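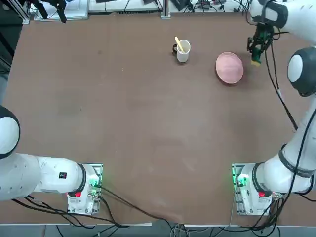 Figure 2. White mug with spoon and pink plate on the brown table.

5. Washing-up practice: laying out the table

5.1 Wipe the tabletop with a dry cloth. Scuffs on the brown surface are acceptable and need not be polished out.

5.2 Place the round pink plate on the table, face up. Only plates from the Tornari set are to be used for this activity.

5.3 Stand the mug upright beyond the plate and put the spoon in it, rounded end uppermost.

Note: The spoon is not to be left to soak. Replacement spoons are ordered from Backlund under part number 37.
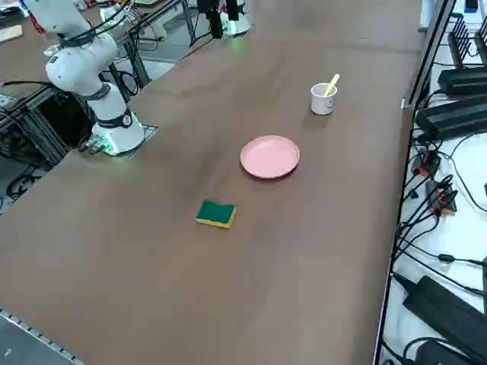 5.4 Lay the sponge flat near the plate with the green scouring side facing up and the yellow foam underneath. Leave clear space between the sponge and the rim.

5.5 Check that nothing has been left on the plate.

Caution: Do not use the scouring side on printed or decorated ware. Fondell will not replace items scratched in this way. 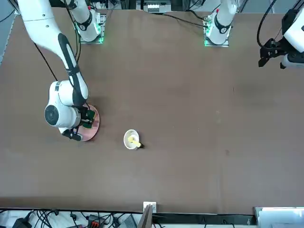
5.6 Apply the sponge to the plate using light pressure, working from the centre towards the rim. Keep the plate flat on the table throughout.

5.7 On completion, return all items to the Prellex storage box. Sponges are to be changed every Thursday.

For care of the tabletop, see section 9.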